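The Window Room, Before and After We Got Our Act Together

Posted 15th November by Sharon Sang
Filed under: Office life, Small projects

Okay, so a bunch of you asked what we've been doing with the room at the end of the hall at Andbridge, the one with the big windows that everybody used to cut through on the way to the printer. It's been my pet project since June and I am very ready to show it off a little! I'm not a designer. I just got tired of never being able to find a pen. What follows is the room more or less in the order I tackled it, with a few notes for anybody who wants to do the same on their own floor.

The desk

We started with the desk, mostly out of stubbornness. It's a plain white one and it used to live on the inside wall with its back to the light, which meant whoever sat there stared at a fire extinguisher all day. Vasilis and I moved it over to the windows one evening after everybody had gone home. It took maybe twenty minutes, and a good chunk of that was us arguing about which end to lift first (I was right, he'll tell you otherwise).

White shows everything, by the way. Coffee rings, marker, that gray smudge you get from a sleeve. I was worried about it, but it has made people wipe up after themselves, and I'll take that. There's a spray bottle and a cloth on the low shelf behind the door. Please put the cloth back damp side out so it dries.

Trays, trays, trays

If you know me, you know I have feelings about trays. The old system on this desk was a heap. Mail went on the heap, spare keys went on the heap, and once a sandwich went on the heap and stayed there over a long weekend. So the new rule is that a thing is either in a tray or it's not on the desk.

The black one with the raised edges came out of a supply closet at Havudside when they were clearing out, and I love it. It's deep enough that stuff doesn't slide off when you bump the desk, and the open compartment takes the odds and ends you only need for an afternoon. The yellow one was Lejla's pick. I wanted something boring to match, she wanted something you could spot from the hallway, and she was completely right. It has a black checkered pattern on the side that makes me think of taxis. Small things go in the yellow, bigger things go in the black, and if it fits in neither it goes back to whoever brought it in. 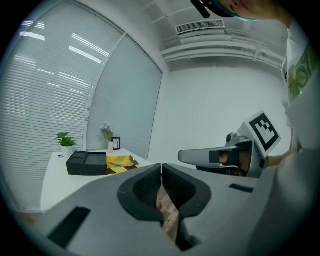 We did try labels for a while. Getsemaní printed a whole sheet of them, very nice lettering, and by the end of the second week they'd been peeled off and stuck on the fridge, on a stapler and on the back of my chair. So no labels. Folks seem to remember "small in the yellow" just fine without one.

Blinds

I have spent more time on these blinds than on anything else in the building. They're the horizontal kind, white, and they were up when we got the room and hadn't been touched in ages. Cleaning them is a miserable job and I don't recommend it on a nice day. What worked for us was an old sock over the hand, slightly wet, going along one slat at a time with the radio on. Nermina took one end and I took the other and we met in the middle with very black socks.

A tip if you've got the same sort: don't yank the cord sideways. Pull straight down, let it catch, then let go. If it goes crooked, run the whole thing all the way up and start over. Trying to fix it halfway only makes it worse, and then you end up standing on a chair, and then somebody from the safety team walks by.

Also, the ceiling lights bounce off them like crazy late in the day. If you're sitting there and it bugs you, tilt the slats a touch and it calms right down.

The plant

Yes, it's real! I get asked this constantly. It's the green one in the white pot, and it sits toward the back of the desk where it gets the light without getting elbowed. I was told what kind it was when I bought it and I forgot before I got to the parking lot, so if any of you plant people can tell me, please do. It cost me very little and it came on the number 27 bus in my lap.

Water it when the top of the soil feels dry, and not before. We lost its predecessor to kindness. Four different people were watering it, each of them sure they were the only one who cared. Now Lejla does it and the rest of us keep our hands off. If she's on vacation she'll leave a sticky note saying whose turn it is.

Floor

The wood-grain floor was under a rug for years. A brown rug, very flat, with one corner that tripped everybody at least once. We rolled it up to see what was under there and then just never put it back. The room looks twice as big and chairs roll properly now, which matters more than I'd thought it would.

Sweep first, then mop, and go easy on the water. There's a felt pad kit in the hall cabinet for chair and table legs. If you bring in a piece of furniture from another room, stick pads on it before you drag it anywhere. I will hear you dragging it. My office is right underneath.

The drawer of cords

Every office has one. Ours had cords for phones that haven't been made since I was in high school, plus a tangle of something that may have been holiday lights. Vasilis dumped the whole thing out on the floor and sorted it into keep, ask and toss. The "ask" pile sat in a shoebox by the coffee machine for a month with a sign on it. Two people claimed something. The rest went to the recycling place over on Broltska, who were very nice about it and took the shoebox too.

What's left is wound up with those little fabric ties. If you take a cord, put it back wound. I know I sound like somebody's mother.

The coat situation

For a while we had coats on the backs of chairs, on the door handle and once over the top of the whiteboard. The new hooks came from Ristić, the hardware store by the station, and they're the heavy kind with a rounded end so they don't poke holes in your collar. Getsemaní put them up. She used a level, she used the right anchors, and she wouldn't let me help after I marked the first one in pen on the wall. (The mark's still there. It's behind a raincoat most of the time.)

Wet umbrellas go in the bucket, please, and don't hang them. The hooks can take it but the paint can't.

Snack shelf

This one wasn't in the plan at all. There was a shelf left over, Nermina put a jar of those sesame things on it, and by the next morning there were crackers next to the jar. It's an honor system. Bring something now and then, nothing that melts, nothing with a strong smell. Crumbs go in the trash and not in the yellow tray, and I mean that, I've shaken it out over the bin more times than I'd like.

What it cost

Less than you'd guess! The desk was ours already, the black tray was free, and most of the rest was soap and elbow grease. The hooks, the pads, the plant and a new trash can all came out of petty cash, and I've got the receipts in a folder if the folks on the second floor want to copy us. The one thing I'd spend real money on is a better chair for that desk. The current one sinks. You sit down at a normal height and by lunch you've got your chin on your keyboard.

How to get the room

It's Room 13 on the sign-up sheet, and it's first come, first served. If you need it for longer than a morning, write your name and your extension so people can find you. Mine's 3970 if there's a problem with anything in there, or if the blinds have gone crooked again and you'd like me to come and do the socks thing. Leave the trays roughly how you found them. Chairs pushed in, window latch checked, lights off when the last person goes.

Still on my list

The door squeaks. The clock is 3 minutes fast and people have started relying on it, so I'm scared to fix it. Vasilis wants a corkboard and I want a picture, a proper one with a frame, and we've been going back and forth on it by email with photos of other people's walls. If you have a strong opinion, leave a comment below, but I should warn you I'm leaning heavily toward the picture.

Huge thanks to Lejla, Nermina, Getsemaní and Vasilis, who all gave up lunch breaks for this. I'll put up more when we get to the storage closet, which is going to need its own page and probably some gloves.

Comments (3)

Nermina Begović: For the record, my sock was blacker than yours.

Vasilis Krasniqi: Corkboard. You can pin a picture to a corkboard.

Lejla Gashi: Whoever moved the plant closer to the edge, please move it back, it likes the corner.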